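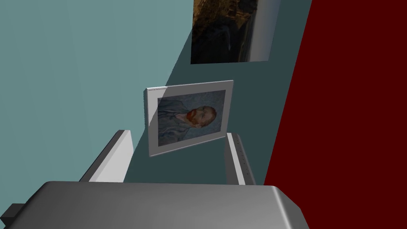

**Asunto:** Re: [liga-nildale] Pujas, desempates y hueco de lesionados antes de los playoffs
**Lista:** liga-nildale

Hola a todos:

Contesto en la lista y no en privado, que varias de las dudas me han llegado también por otro lado. Corto el mensaje original y respondo debajo de cada trozo. Donde cito el reglamento me refiero al texto que está colgado en la página de la liga en Sirnum, en la pestaña de notas, no al borrador que circuló en agosto.

> Buenas. Escribo por el equipo Wakine. Tengo varias preguntas de
> cara a las últimas semanas y prefiero aclararlas antes de que
> empiecen las eliminatorias. La primera es sobre el presupuesto de
> fichajes. Empezamos todos con 1.000 créditos y yo llevo gastados
> 552. ¿Lo que me queda sirve en los playoffs o se pierde al acabar
> la fase regular?

Sirve. El presupuesto es para toda la temporada, playoffs incluidos. A Wakine le quedan 448 créditos y puede usarlos hasta que se juegue la final. Lo que no se gaste entonces se pierde; no pasa al año siguiente ni se convierte en nada.

El único cambio respecto a la fase regular es quién puede pujar. A partir de la primera ronda eliminatoria solo pujan los equipos que siguen vivos en el cuadro principal y los que juegan el cuadro de consolación. Los eliminados de ambos quedan bloqueados. Sirnum no hace este bloqueo por su cuenta, así que lo pongo a mano cada semana cuando se cierra la jornada. Si alguien eliminado ve que todavía puede pujar, que no lo haga. Si lo hace, anulo la puja y devuelvo el jugador a la lista de libres, y eso retrasa a los demás.

> También quería saber si se pueden traspasar créditos entre
> equipos. En octubre se hizo un intercambio con créditos de por
> medio y creía que estaba prohibido.

No está prohibido, pero tiene tope. En un intercambio se pueden incluir hasta 50 créditos y siempre acompañando a un jugador. No valen créditos a cambio de nada ni créditos a cambio de un favor en otra semana. El intercambio de octubre cumplía las dos condiciones. De todas formas la fecha límite de intercambios ya ha pasado y hasta el año que viene esto no afecta a nadie.

Aprovecho para decir que el tope me parece bajo y que lo propondré para revisión cuando acabe la temporada. No lo toco ahora.

> Sobre las pujas iguales: hace dos jornadas perdí un corredor
> suplente con la misma puja que Vörös. En la plataforma ponía
> "prioridad" sin más. ¿Qué prioridad es?

La inversa a la clasificación del momento en que se procesan las pujas. Si dos equipos ofrecen lo mismo, se lleva al jugador el que va peor clasificado. Vörös iba por debajo de Wakine en ese momento y por eso se lo quedó. La clasificación que cuenta es la oficial, con las correcciones de estadísticas ya aplicadas, no la que sale en la pantalla de resultados en directo.

Un par de detalles que dan problemas todos los años:

- Las pujas se procesan a las 10:00. Una puja cambiada a las 10:01 no existe, aunque la aplicación del móvil la enseñe como pendiente durante un rato.
- Si pones varias pujas y todas dependen de soltar al mismo jugador, se ejecuta la primera que ganes y las demás se cancelan. El orden lo decides tú en la pantalla de pujas. Por defecto ordena por fecha de creación y no por cantidad.
- Se puede pujar cero. Una puja de cero es válida y gana si no hay otra.
- Una vez procesadas las pujas, los jugadores que sobran son libres y se los lleva el primero que los pida, sin coste, hasta que empieza su partido.

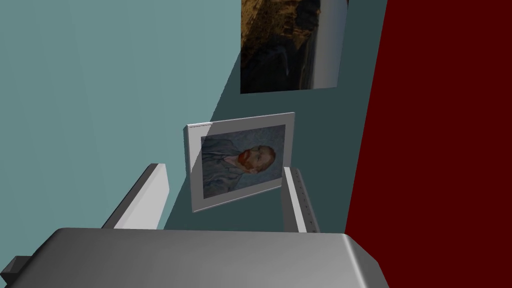

¿Qué pasa si el jugador que quiero soltar ya ha jugado esa semana?

Queda bloqueado en la plantilla hasta que se cierra la jornada, y cualquier puja que dependa de soltarlo se cancela.

Conviene mirarlo sobre todo en las semanas con partidos adelantados, que en diciembre hay unos cuantos. Si tienes en el banquillo a alguien que juega en el primer partido de la jornada y piensas cortarlo, córtalo antes. Después ya no hay manera y no lo voy a desbloquear yo.

> Otra cosa, el desempate de la fase regular. Si no me equivoco
> Vörös y nosotros vamos con el mismo balance y con 906 puntos los
> dos desde que empezó el tramo que cuenta para el desempate. ¿Qué
> se mira después?

Las cuentas están bien. Los dos equipos suman 906 en el tramo de desempate y tienen el mismo número de victorias. El orden que marca el reglamento es este:

1. Balance de victorias y derrotas.
2. Puntos a favor en el tramo de desempate.
3. Resultado directo entre los equipos empatados.
4. Puntos a favor de toda la temporada.
5. Puntos en contra de toda la temporada, con ventaja para quien haya recibido más.

Si la cosa se quedara como está, pasaríamos al tercer criterio, y el resultado directo favorece a Wakine. Pero queda una jornada y lo normal es que el segundo criterio lo resuelva. Las correcciones de estadísticas que se publiquen antes del cierre de la jornada también cuentan, y con los totales iguales basta una décima. Que nadie dé por hecho su puesto hasta que yo mande el cuadro a la lista.

Hay una confusión que viene de la configuración de Sirnum. La plataforma usa como segundo criterio los puntos de toda la temporada y no los del tramo. La opción no se puede cambiar. Por eso la clasificación que se ve en la web puede no coincidir con la buena cuando hay empates. El cuadro lo introduzco a mano y vale el que mande por correo. El año pasado ya lo hicimos así.

> El hueco de lesionados. Tengo a un receptor que figura como
> "dudoso" y está en el hueco desde que figuraba como "fuera". La
> web no me deja hacer fichajes. ¿Es un fallo?

No es un fallo. El hueco de lesionados admite a jugadores con designación de baja o en la lista de lesionados. Cuando la designación mejora a dudoso, el jugador puede seguir en el hueco, pero la plantilla se considera irregular y la plataforma bloquea los fichajes y las pujas hasta que lo subas o lo sueltes. La alineación sí te deja cambiarla.

Para subirlo hay que tener sitio. El orden que funciona es soltar primero a alguien del banquillo, subir al receptor y después hacer el fichaje. Si intentas hacerlo todo en un solo movimiento da error, y el mensaje que saca no ayuda mucho.

Si el domingo por la mañana lo vuelven a declarar baja, puede volver al hueco y con eso recuperas el sitio. Lo que no se puede es fichar, dejar a alguien en el hueco sin que le corresponda y arreglarlo la semana siguiente.
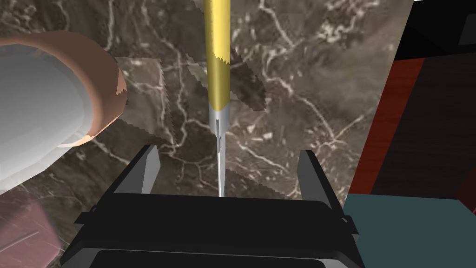

*Pinza negra abierta y herramienta de mango amarillo dorado. Imagen generada por ordenador.*

> Última. ¿Se va a votar lo de quitar los pateadores? Se habló en
> verano y no se ha vuelto a saber.

Se va a votar, pero al acabar la temporada y para la siguiente. El reglamento no permite cambios de puntuación ni de posiciones con la liga empezada, salvo acuerdo de todos los equipos, y ese acuerdo no lo hay. En verano había dos propuestas sobre la mesa y nadie las redactó del todo. Las pongo aquí para que no se pierdan.

La primera es quitar el pateador y no sustituirlo por nada. La plantilla quedaría con un hueco menos y habría que decidir si ese hueco pasa al banquillo. La segunda es quitarlo y añadir otra posición flexible, en la que entrarían corredor, receptor y ala cerrada. Con el número de equipos que somos, la segunda deja muy floja la lista de jugadores libres desde mitad de temporada. Ya andamos justos de corredores en las semanas de descanso. Yo prefiero la primera, pero mi voto cuenta como el de cualquiera.

Quien quiera presentar una tercera, que la mande escrita a la lista, con la puntuación incluida si cambia algo de la puntuación. Lo de "bajar un poco los goles de campo largos" no se puede votar si no pone cuánto.
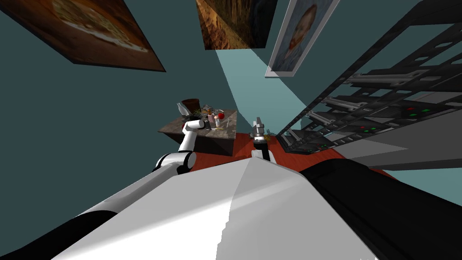 También tengo apuntadas para esa misma votación la fecha límite de intercambios, que a varios os pareció temprana, y el tope de créditos que comentaba más arriba. Si salen más temas los iré juntando en un único mensaje. No quiero hacer una votación por cada cosa, que el año pasado acabamos con hilos cruzados y hubo equipos que votaron dos veces lo mismo y otros que no votaron.

Y ahora lo que no preguntaba el mensaje pero toca recordar.

**Alineaciones.** Los equipos que ya no se juegan nada tienen que seguir poniendo alineación en la última jornada. Dejar a un jugador en semana de descanso o dado de baja en un puesto titular, habiendo recambio en el banquillo, se sanciona con la pérdida de la elección de turno en el próximo draft. Vale también para el cuadro de consolación. Hay rivales que dependen de esos partidos.

**Cuotas.** Están todas pagadas menos una. El equipo que falta ya lo sabe y ha dicho que la paga este mes. El reparto de premios no cambia.

**Cuadro.** Entran seis equipos, los dos primeros descansan en la primera ronda y no se reordena el cuadro después de cada eliminatoria. Si hay empate en un partido de playoffs, pasa el mejor clasificado de la fase regular. No se suman los puntos del banquillo; eso era del reglamento antiguo y se quitó.

**Correcciones.** Un partido de eliminatoria queda cerrado cuando Sirnum publica las estadísticas revisadas. Hasta entonces el resultado es provisional, aunque la diferencia sea grande. Si una corrección cambia al ganador, cambia el ganador, y rehago el cuadro ese mismo día antes de que se procesen las pujas. Si alguien ve una jugada mal anotada, la reclamación se hace en el formulario de la plataforma. Yo no puedo modificar puntos a mano y tampoco lo haría.

**Lista.** Por favor, responded debajo de la cita y recortad lo que no haga falta. El resumen diario llegó ayer con el mismo mensaje repetido entero en cada respuesta y en el móvil no hay quien lo lea.

Mandaré el cuadro en cuanto estén las estadísticas revisadas de la última jornada. Si a las 20:00 de ese día no ha llegado nada a la lista, mirad el correo no deseado y, si tampoco está ahí, escribidme.

Un saludo,

la administración de la liga Nildale

\-\-
Para darse de baja o cambiar al resumen diario, enviad un mensaje vacío a la dirección de gestión de la lista con la orden correspondiente en el asunto.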